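Bastian Kohlhase has been fixing up secondhand play kitchens for 22 years, and he still lights up when you ask about the countertop. "Everybody looks at the oven first," he says. "I go straight to the top, that's where the cooking happens!"

His favorite trick is cardboard. A low border, taped at the corners, turns a plain toy counter into a tray, and suddenly the potato stays put (mostly). "I cut the first one out of a shipping box in 5 minutes. I've made nearly 200 by now and I still love doing it."

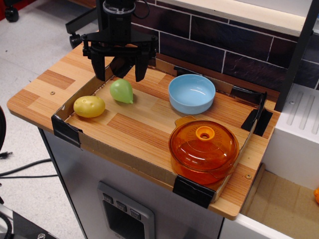 Does the cardboard have to be replaced often?

"Every October I do a big round of them. The tape goes before the cardboard does, so I check the corners first and put on a fresh piece where it's lifting."

He is just as keen on keeping the food simple. A potato, a pear, a bowl and a pot with a lid will do for a whole afternoon of soup, he says, and he'd take those over a giant set any day.

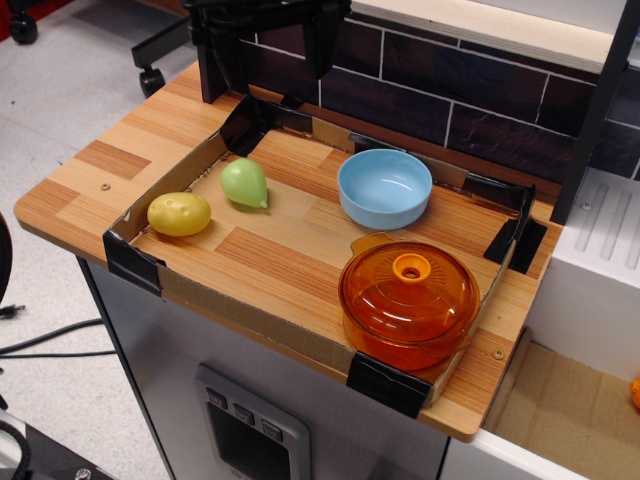 "And get a pot with a real lid, one that comes off! Kids love a lid. They put the pear in, they close it, they open it again to see how it's doing. My niece once served me potato in a bowl for an hour straight, and I asked for seconds every time."

Next on his bench is a kitchen from a playroom in Fiddale. It needs new screws and a good wipe, and he has already saved a box for the border.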